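Two helpers wanted for two-arm robot build, Derkska shared workshop

Posted 14 December 2021

Gokisance is looking for two people to join a two-arm robot build at the Derkska shared workshop. The bench frame and both arms are up. What we need now is help with teaching the arms small household jobs, starting with cups and a mug tree.

You would work one evening a week for seven weeks, 17 dollars an hour. Tasks include resetting the table between runs, keeping the run log and tidying cables. Soldering is welcome -- we can show you if you have never done it. No degree needed. You should be patient with repeat work and comfortable around moving machines.

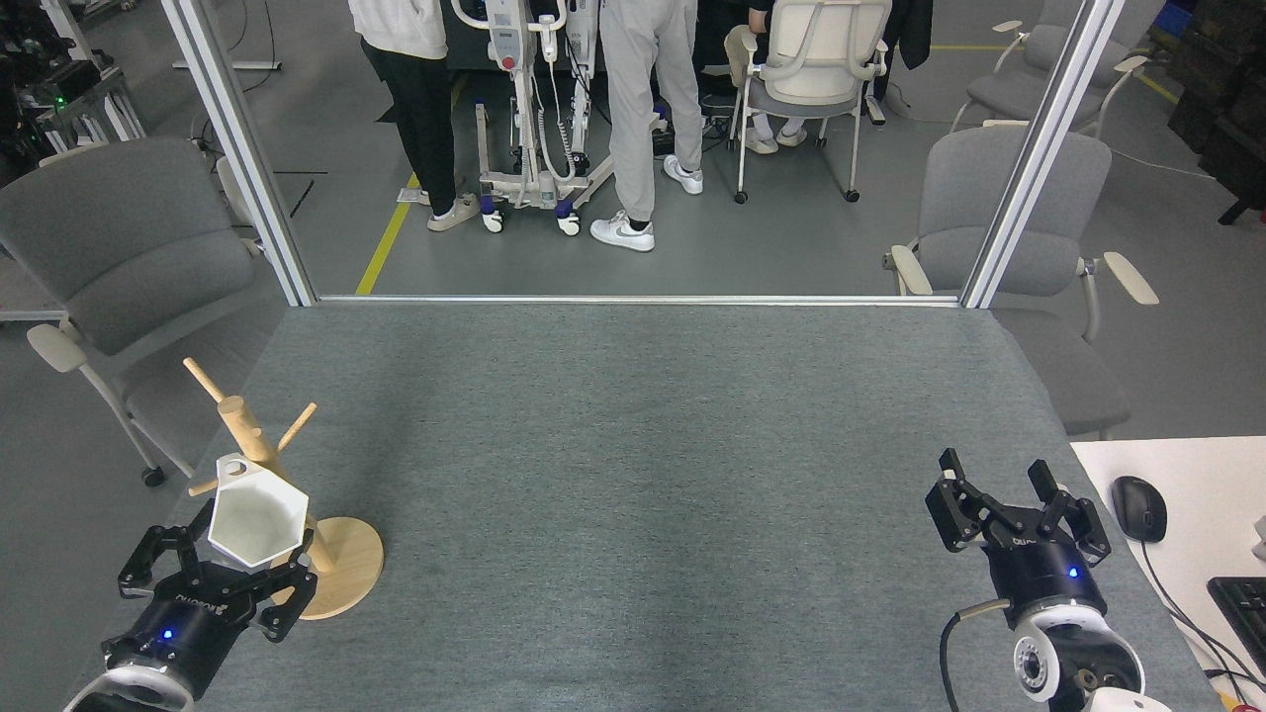
Evenings run from six to nine. Parking is behind the building, and the number 38 bus stops at the corner. Members of Trorna get no preference, but please say if you already have a door key.

To apply, leave a short note at the front desk marked "Gokisance arms" with your phone number and the evenings you can do.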